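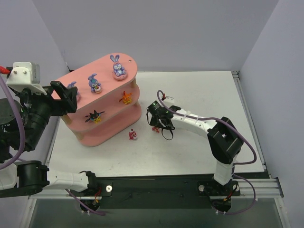 The tide gauge at Kornadport read three millimetres high, and had done so since September.

Modupe Idahosa found the error by comparing the gauge record with the staff readings. The staff was a painted board bolted to the harbour wall. It was read by eye at low water and the figure was written in a book. The gauge was a float in a pipe, connected by a wire to a drum, and the drum was connected to an encoder made by Kordestani. The board and the encoder had agreed for years. Then they had stopped agreeing.

She wrote to the district office at Isitz. The reply was signed by Zane Grīnberga and consisted of two sentences. The first said that three millimetres lay within tolerance. The second asked her to confirm that the staff had not moved.

She went down with the level and the tripod. The benchmark was a brass bolt set into the step of the old customs house, and it stood 702 centimetres above the zero of the gauge. She set up halfway between the bolt and the staff, took a backsight, took a foresight, moved the tripod and did it again. The two runs closed. The staff had not moved against the bolt.

She entered the result and sent it to Isitz.

The second reply took longer. Grīnberga wrote that the float wire might have stretched. Modupe opened the hut, lifted the float, measured the wire against a steel tape and found it to the length given on its certificate. She cleaned the pipe while she was there. A quantity of weed came out, and one small crab, which she put back in the harbour. The difference remained.

She replaced the encoder with the spare. The difference remained.

After that she began to walk the line inland. The second benchmark was cut into the church at Itetti, 600 metres up the hill on rock. It had last been levelled 30 years earlier by a man whose initials were in the book and whose handwriting sloped backwards. She carried the height up the road in short sights, waiting for carts and once for a funeral, and carried it down again the next morning. Against the church, the customs house had sunk three millimetres. So had the wall, and so had the board on the wall.

That accounted for the land. It did not account for the gauge. If the hut had sunk with the wall, board and gauge should have gone down together and still agreed.

She looked at the drawings. The hut did not stand on the wall. It stood on its own piles, driven through the silt, and the piles reached rock. The hut had stayed where it was and the harbour had gone down beside it.

She wrote this out on one page, with the levelling sheets attached, and dated it February 18, 2026. In the space marked 'Fault' she wrote 'None in gauge'. In the space marked 'Action' she wrote 'Revise staff zero. Inspect wall'.

Grīnberga telephoned. It was the first time Modupe had heard her voice, which was younger than the letters.

'The page says the gauge is correct,' said Grīnberga.

'Yes.'

'And the town is wrong.'

'The lower part of it.'

There was a pause on the line – paper being turned over, then turned back.

'Is it still going?'

'I have two points,' said Modupe. 'I would need a third.'

She was told to take one. She wrote the instruction in the book, with the time, and went to see whether the tripod was dry.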